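Mallis Garment Care Label Corpus

4 min read

Mallis is a text corpus of care instructions transcribed from sewn-in garment labels. It contains 3109 label records, of which 2327 include a fiber content line. Maintainer: Afia Ansah.

## Contents

- `labels.csv`: one row per label, UTF-8, comma separated
- `symbols.csv`: lookup table for wash, dry, iron and bleach symbols
- `skerano/`: normalization scripts

Each row in `labels.csv` has the fields `label_id`, `lang`, `raw_text`, `fiber`, `wash_max_c`, `dry_code` and `notes`. Empty fields mean the label did not state a value. A value of `x` means the text was present but could not be read.

Labels appear in 18 languages. Where one label repeats its instructions in several languages, each language gets its own row and the rows share a `label_id`.
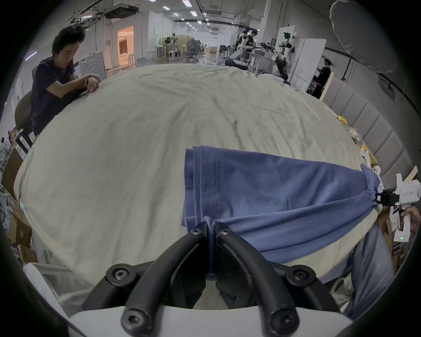 Fiber percentages are stored as printed. Totals that do not add up to 100 are left alone and flagged `sum_err` in `notes`. The Skerano scripts will rescale them if run with `--fix-sums`, but the released file was built without that option.

Temperatures are in Celsius. Labels that give only Fahrenheit were converted and rounded to the nearest 5.

## Known issues

- "Wash dark colors separately" and "wash separately" map to the same code. Use `raw_text` if the difference matters.
- Trim and lining content is merged into `fiber` for records imported from the older Baidoo list.
- Hyphenation at line breaks was removed by script. A few compound words in German were joined wrongly.

## Changes

The February release replaced the `iron` field with a symbol code and dropped duplicate rows from the Plirar import. Files written against the earlier layout need the column map in `skerano/compat.txt`.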